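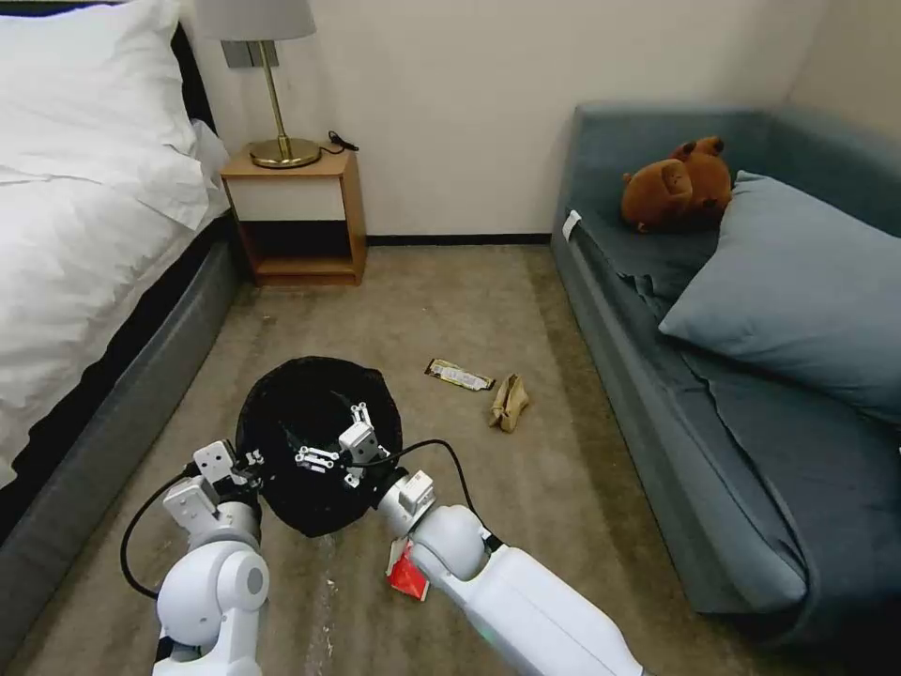
Davina Cowie wrote in after the last issue to ask why the equipment plan has one line for the arms and seven for everything else, and whether the seven could wait a year. She would sooner see a second machine on the floor by September than a cupboard full of spares. It is a fair question, and the plan as printed did not answer it.

Equipment plan: two-arm unit for room turnover

The request is for one two-arm mobile unit with parallel grippers, to be used on bedroom turnover in the Lalitz building. The task list for the first period is narrow: hold a lined bin, pick up dry litter from carpet, and put the litter in the bin. Bed making, dusting and bathroom work are outside the request and no money is set aside for them.

Two suppliers have quoted. Flastlow offers the unit with a service contract attached. Mateos offers the arms and base separately, with the buyer doing the assembly. The Mateos price is lower on paper. Once assembly hours, a base controller and a second visit for calibration are added, the gap closes to an amount we would not choose on. The recommendation is Flastlow, on the strength of the contract terms and the shorter parts list.

What the other lines pay for

Grippers. Both suppliers ship one pair. Fingers wear at the contact face, and a worn finger slips on smooth plastic before it slips on anything else. A bin rim is about the worst case we have, being thin and curved. The plan carries two spare sets of fingers and the fasteners to fit them. Fasteners are listed on their own line as the supplier does not include them with the fingers, and the thread is not one we stock.

Cables. The gripper cables run outside the arm on both quoted models. They need enough slack for the wrist to turn and not so much that they catch on furniture. In a room where the working lane is the strip of carpet between a bed and a sofa, the allowance is small. Two replacement cables per arm, plus clips. Davina asked if these could be bought when needed. Lead time from Flastlow is 17 working days, and a unit with a dead gripper cable is parked for all of them.

Batteries. One spare pack. A full charge covers a morning on the supplier's figures. We have planned on less.

Bins and liners. The unit is to be set up on one model of bin and kept to it. Changing the bin means changing the grip settings and repeating the tests, so the plan buys enough identical bins for every room on the floor and a reserve. The Bruvetti round bin was chosen for its price and its plain rim. Liners are consumable and go to the housekeeping budget. A liner folded thickly over the rim alters the grip width, and the fitting instruction will need to say how far down it should sit.

Test litter. This line drew the most comment and is the cheapest on the sheet. Flat wrappers, crumpled paper bags and small cartons behave differently in a two-finger gripper. A wrapper lying flat on carpet gives the fingers very little to close on. A crumpled bag stands up and is easier. A carton that has been partly crushed may be either, depending on which way it landed. Acceptance testing needs all three kinds in quantity, and the plan allows 1074 pieces across the whole test period, mostly saved from our own waste. The money is for sorting bags and two shelves.

Floor time. Rooms used for testing cannot be let. The plan charges this at the internal rate, which has annoyed two department heads. Leaving it out would make the unit look cheaper than it is.

Training. Two half days for five staff, including how to stop the unit, how to free an object from the grippers and how to report a fault. The supplier runs the first half day at no charge. The second is ours.

Acceptance terms

Final payment is held until the unit has completed 197 room runs on the agreed task list. A run counts when all litter placed on open carpet is in the bin, the bin has been set down upright, and no furniture or bedding has been moved. Litter under a bed or pushed against a sofa base is logged but does not count either way in the first period. Flastlow has accepted this in writing. Mateos asked for a lower number and a wider definition of "set down."

Runs will be made in furnished rooms under normal ceiling lighting. Loose items on sofas and beds, including pillows, throws and soft toys, stay where they are. Clearing the room first would save time in testing and tell us very little about ordinary use.

On the second unit

The answer to Davina's proposal is no for this budget year. With the spares lines removed, the money left over does not reach the price of a second unit - it comes to a little over half. A second unit would also need its own charging point, and the wiring on that floor has not been priced. The revised sheet shows a second unit as an option for the following year, to be decided after the acceptance runs are complete.

Two corrections to the printed plan. The charging point was entered under consumables and has been moved to fixed works. The cable line gave a price per pair where it should have been per cable, so the total for that line has doubled.

Comments on the revised sheet should reach the planning office by noon on the last working day of the month. Quotes from both suppliers can be read there on request but not taken away.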